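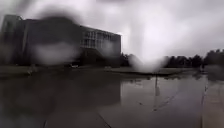
Setting Up the Ronik Outdoor Patrol Kit for Wet Weather

Posted Tuesday, April 2, 2024

If you have a Ronik and you've only run it on dry days so far, you're in for a fun (and slightly nerve-racking) spring. We put ours on a daily loop of our site in February, and most of what follows comes from the afternoons when it rained. The manual covers assembly very well and weather hardly at all, so I thought I'd write down how we do it, in the order we do it.

A word on the kit first. The Ronik is a small wheeled patrol robot that arrives in two boxes, with the base and battery in the bigger one and the sensor mast in the other. Ours cost $3,619 with the Vekgate route software included for the first year. The wet-weather pack is another $476, and it gets you the sealed connector covers, a lens hood, a set of taller wheels and a tube of grease that will probably outlive the robot.

What you'll need

The wet-weather pack
The hex key from the original box
Two microfiber cloths, clean
A ruler or a tape measure
A laptop with Vekgate installed
An hour, or two if you stop for coffee like I do

Step 1. Fit the connector covers

Turn the robot off at the main switch and take the battery out. The covers go over the charging port, the mast plug and the little service port at the back that everybody forgets. Run a thin line of grease around each rubber lip before you press it home. You want to feel a soft click on both sides. If you only get one click, pull it off and start again, because a cover that's sitting crooked looks very much like one that isn't.

Step 2. Change the wheels

The standard wheels are fine on pavement with a bit of rain on it, but the taller ones lift the base up by 19 millimeters, and you'll be glad of every one of them when water starts standing in the low spots. Swap one wheel at a time so the robot always has something to rest on. Tighten the bolts by hand first, then go around again with the hex key. Once they're on, tell Vekgate about it! The setting is under Vehicle, then Drive, then Wheel Size. I skipped this the first time and the robot was convinced it had stopped well short of its dock.

Step 3. Look after the lens

Drops on the lens are the thing you'll deal with most. A drop sitting close to the glass turns into a big soft blur, and with a bright sky behind it the blur can glow and wash out whatever is behind it — trees, a pole, half a building. The hood helps with rain falling straight down and does much less in wind. Wipe the lens with a dry microfiber cloth before each run, working from the middle outward, and keep the second cloth for the body so you don't drag grit across the glass.

In Vekgate, open Camera and switch on Obstruction Alert. It starts out set to 100, which on our site meant my phone buzzed all through lunch. Bring it down a little at a time until you only hear from it when the view is really spoiled.

Step 4. Teach it about puddles

Standing water is tricky for any camera. A calm sheet of it reflects the sky and the buildings, and a seam in the pavement can show right through the shallow part, so please don't count on the picture to tell you how deep it is. Walk your route after a good rain with the ruler in your pocket. Wherever the water comes over the hub line marked on the wheel, draw a Keep Out zone on the map, and make it more generous than the puddle you see that day.

Then draw a second route that goes around. Vekgate will let you name it and pick it by hand from the start screen. We call ours "Rain" and have never regretted the lack of imagination.

Step 5. Do a short run and come get it

Send the robot out on a short piece of the route and walk alongside with the stop button in your hand. Afterward, wipe it down, open the covers and look inside with a flashlight. Dry ports mean you can go longer next time. If you find any moisture, leave the battery out overnight and refit the covers in the morning.

A note on spare parts

We order ours through Athanasiadis, who keep covers and wheels on the shelf. The Farkex lens hood will fit the same mast too, and it's a touch deeper, but you need to trim the bottom edge or it shows up in the camera view. I'm still trying it out and will add a note to this page once it has been through a few more storms.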